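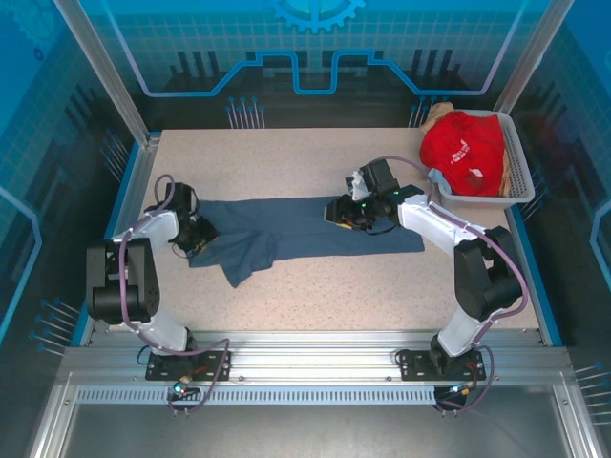

Page last changed: June, by S. Mercado

Folding Table Checklist, Vikosdale Laundry Room
With comments, because the last version had none and people supplied their own.

1. Table surface wiped, no grit. Run a bare hand over it.
OK. The speckled top hides crumbs beautifully, so looking at it proves very little.

2. Basket sits in the back right corner, clear of the folding area.
OK. Slatted sides checked for snapped slats. A snapped slat will find a sweater within the hour.

3. Basket not heaped above the rim.
Borderline. "It was fine when I left it" has been entered in this box 11 times and is hereby retired.

4. One garment on the table at a time.
OK. Long items go lengthwise across the middle. Flatten both ends before the first fold. A smooth right end and a crumpled left end counts as half done, and there is no box for half done.

5. Pockets emptied.
Not signed. See the jar. The jar now holds 6 keys and a Dretari bus token.

6. Floor clear for 60 inches in front of the table.
OK, after I moved the Nultbridge cartons again.

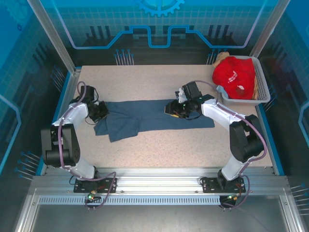 Hongmei Xu wrote in to say that item 4 is too strict for dark pants, which show every bit of lint no matter how they are laid out, and that she would sooner see them shaken hard and folded fast. She also wants it known that the Qin lint roller has been out of sheets since before the last checklist.

Noted. Item 4 stays. Shaking is now allowed, away from the clean pile. Refill sheets are on order, in a box of 800, which ought to see us all into retirement.

7. Seams and hems checked on knits before folding.
Run the edge between finger and thumb. Loose stitches go to the mending bag, and a pulled thread gets left alone until somebody with scissors and patience turns up.
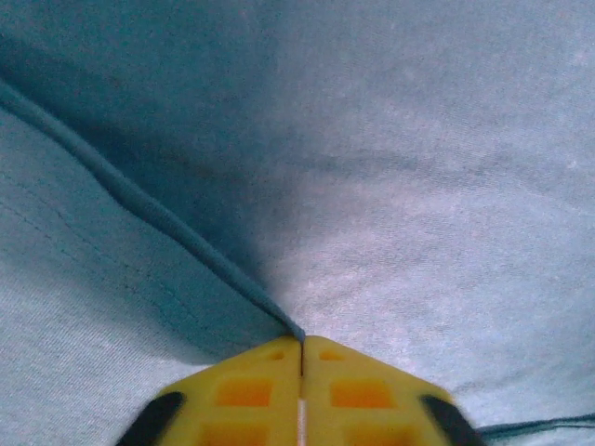

Soft knits also get a look for lint and for creases folded in by accident. Smooth toward the hem, never across it. If a crease won't lie down, unfold and start over; leaning on it with your elbow is not a finishing technique.

8. Sheet initialed.
SM. Item 5 still open.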